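Perkia Planner – Issue Tracker
Ticket: Base replans in place near large light-colored appliance, then stops facing a wall
Component: perception / costmap
Project: Tunstall (simulated kitchen)
Status: Open – workaround available
Priority: Medium

Summary
With the navigation stack set to use the depth-from-RGB costmap, the base gets into a replanning loop when a large pale appliance fills a big part of a camera view. The planner reports a valid goal, rejects its own path, and asks for another. After enough retries it picks a recovery heading and drives until the near-range check trips.

Environment
Simulator build from February, Tunstall kitchen scene, default lighting. Planner is Perkia with the Rakska costmap plugin. The arm is stowed for the whole run and no grasp is requested. The same goal passes in the Plasow scene with the same config.

Steps to reproduce
1. Load the Tunstall kitchen and reset the base to the start pose.
2. Set costmap.source to rgb_depth.
3. Send the navigation goal at the far side of the room.
4. Wait. The loop starts before the base has left the appliance area.

Expected
One plan, one or two local corrections, goal reached.

Got
The log fills with the same two lines until the retry limit:

[planner] path accepted, cost 449
[costmap] cell update after accept, path invalid, replan

Retry limit is 500. On the worst run the costmap issued 1,835 cell updates before the planner gave up. The recovery behavior then starts and ends with:

[recovery] heading selected
[safety] near-range stop, forward clearance below limit
[planner] goal aborted

Camera views from the failing run are attached.
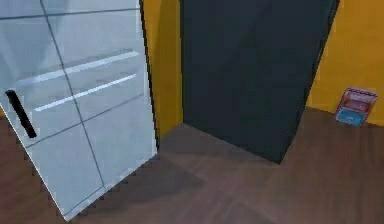
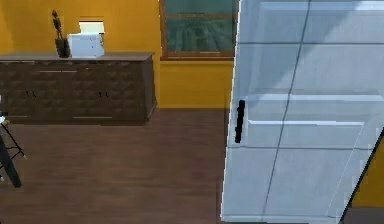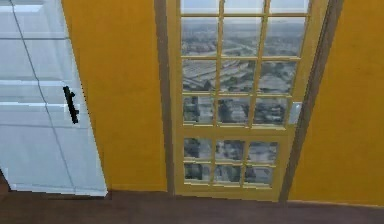
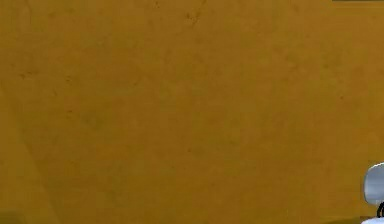 Attachments 1 to 4, Tunstall kitchen, RGB only. The last one is the close view of the yellow-brown surface.

Notes from triage
The glossy front in the first attachment has two long white highlights across it. The depth estimator is a suspect here. It tends to place reflections behind the surface they are on, so the costmap opens free cells inside the appliance. The next update closes them again. If the planner accepts a path between those two updates, the path is dead on arrival.

The glass door in the third attachment is a second suspect. There is a city view behind the panes, and the estimator has no concept of glass. Ground truth depth from the simulator gives the door plane. Have not checked yet what the estimator gives for the same pixels.

The last attachment is a separate problem, I think. The surface is only faintly mottled and covers nearly the whole view, so there is not much for the estimator to work with. The safety stop uses the simulated range sensor and does not depend on RGB.

Tried so far
– Switched costmap.source to sim_depth. Loop gone, goal reached on every run.
– Raised the retry limit. Same loop, takes longer.
– Turned off specular reflections in the renderer. Fewer replans, but the run still aborts.
– Masked the gripper out of the camera input. No change.
– Held each accepted path for 5 costmap updates before it can be rejected. Loop gone in most runs. One run clipped the edge of a cabinet, so this can't go in as it is.

Workaround
Use sim_depth for Tunstall until this is closed. The nightly job has been switched over.

Still to do
Dump estimator output next to ground truth for the glass door and the pale appliance. Add a minimum confidence before a cell can go from occupied to free. Change recovery so it won't select a heading when most of the view has no usable depth – it should back up and try again from the previous pose.

Update
Confidence threshold is in a branch. First runs with it no longer loop at the appliance, glass door not tested yet. Leaving the ticket open until the estimator dump is attached. The recovery change will get its own ticket, linked from this one.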